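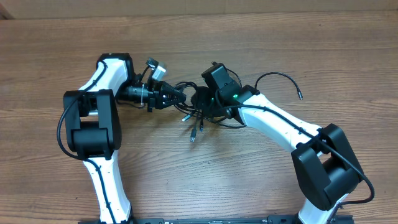 How to Write a Short Movie Review

A school paper or local site usually wants about 500 words. Watch the movie once without taking notes, then write down what you remember before bed.

Step 1. Start with the basics
Give the title, the director and the running time in the first two sentences. Say what kind of movie it is.

Step 2. Sum up the plot
Keep this to one paragraph and stop before the halfway point of the story. If a twist matters to your opinion, say the second half changes direction – and leave it there. 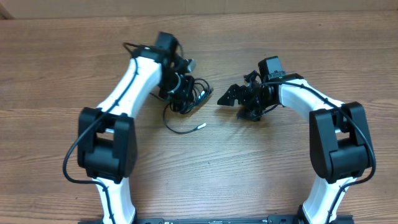 Photo: Madhu Kushwaha / Kuvel

Step 3. Pick two things to judge
Acting and sound, for instance, or pacing and camera work. Name a moment for each. "The music is too loud in the train station" tells readers more than "the music is bad."
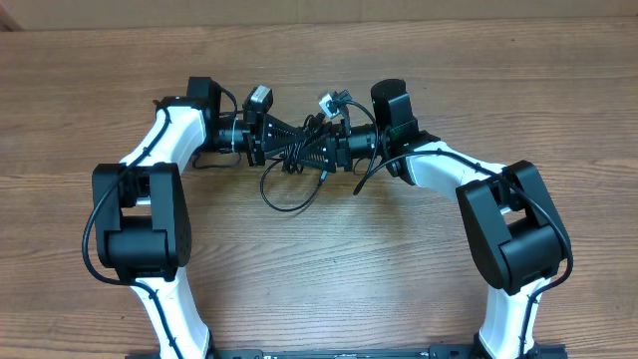 Step 4. Cut it down
My first draft for the Pritchard newsletter ran to 982 words. Read yours out loud and take out anything you stumble over. Check the spelling of every actor's name, then send it in by Monday.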